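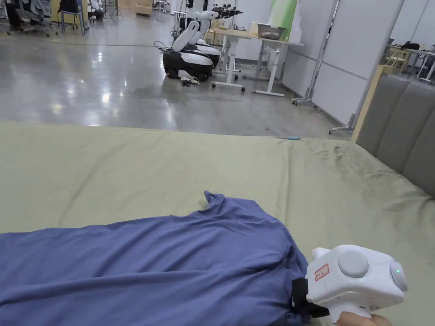
25 November 2024

Folding bench notes, Homcombe shed. Writing this up while the kettle's on because I know I won't do it tomorrow.

Spent the day on T-shirts again. Sounds like nothing, but we owe the Lynch people a fold sheet they can pin up in their sorting room, and the one we gave them in August had a mistake in step four that Diễm spotted in ten seconds flat (she used to fold for a living at a shop in Surkville, so fair enough). So it's back to the start, one shirt at a time, and working out what we want to tell people to do.

The main thing I want to get down is the surface, because it's made more difference than anything else we've fiddled with. The mattress with the sage-green cover is a completely different job to the trestle table. The cover has a bit of nap to it, a slightly fuzzy velvety feel, and it hangs on to cotton knit. Good when you've got the body laid out and want it to stay there while you go after a sleeve. Terrible when you try to slide the shirt square, because the shirt stays put and the cover comes along with it, and now you've got wrinkles in both. I kept smoothing the shirt and wondering why it wouldn't go flat, and half the time the ridge was in the cover underneath. Lesson for me: pull the cover tight first, THEN lay the shirt.

Boyang reckons we should put a sheet over the top. I said no at first, being stubborn, but the cover has those dark smudgy patches towards the headboard end and I wouldn't put a white shirt anywhere near them. For the blue one I didn't fuss. If Lynch send the whites over this week then yes, sheet goes on, Boyang wins.

The blue shirt. This is the violet-blue one, soft knit, a real grabber. I've decided it's the best practice shirt in the pile because it hides nothing – every crease catches the light a bit and you can see straight away where you've been sloppy. The usual trouble was the shoulder. You lay the thing out, it looks mostly flat, and there's one corner up at the sleeve that's scrunched itself into a little peak. I used to leave the peak and deal with it at the end. Don't! It travels. By the second fold it's a lump in the middle of the stack and the whole pile leans.

What I do now, for the sheet:

Cover tight. Shirt down, hem towards you.
Fix the shoulders before anything else. Pinch the seam where the sleeve joins, lift, let it drop out flat. Do the other one.
Smooth from the middle out with the flat of your hand. Two passes, no more. After that you're only moving wrinkles from place to place.
Side in, sleeve back on itself. Same again on the other side.
Hem up to just short of the collar, then in half.
Turn it over and have a look at it before it goes on the pile.

Vaughan wants the hem fold taken out and replaced with thirds, which is how his mum does it and how he will be doing it until he dies. I tried his way on six shirts after lunch. It's tidier at the front edge, I'll give him that, but it makes a fatter bundle and we're meant to be getting 24 to a tub. With mine they go in and the lid shuts. With his the lid sort of sits on top and thinks about it. Left it as an open question for the group, though I've written my version on the draft sheet in pen and his in pencil, so make of that what you will.

Height is still a problem. The mattress is low and I'm not, and by mid-morning my back had plenty to say about it. Kneeling on that concrete isn't the answer either, it's polished and it's hard as anything. Duyên brought in a foam gardening pad from home and that got me through until three. Can we please, please buy two of those? I'd also like to try the mattress up on the old Pornar base frame, if someone will help me drag it out from behind the shelving. Lộc has said he'll help but he said that about the shelving too.

Light: overheads only, which is all right on blue. They bounce off the floor in streaks and I found it a bit glary working facing that way. Swapped ends after morning tea and it was easier on the eyes, although then you've got the padded headboard at your elbow and you knock it every time you sweep a sleeve out. Swings and roundabouts. I'd still take the elbow.

Stock so far. We've had 300 shirts come through the door from Lynch and 70 of them are sorted by colour, not folded. The total on their paperwork is 559 so there's more coming, and I don't know where we're putting it. Duyên suggested the dry end of the hallway. I suggested Vaughan's desk.

Things for tomorrow:

Wash the mattress cover, or at least have a go at those patches with the upholstery stuff. Test a bit round the back first.
Find the flat sheet Boyang swears is in the linen tub.
Check the bed for stray bits before starting – a pen under a shirt is a very good way to ruin both.
Tape on the floor where the tubs go, so they stop wandering.
Ask Diễm to do ten shirts at her normal speed and watch her hands. She says she doesn't know what she does with the sleeves. I want to see it.

Also the red marker is drying out, so if your labels look faint, it's that. New ones are on the list.

Long sleeves on Wednesday. Not looking forward to it.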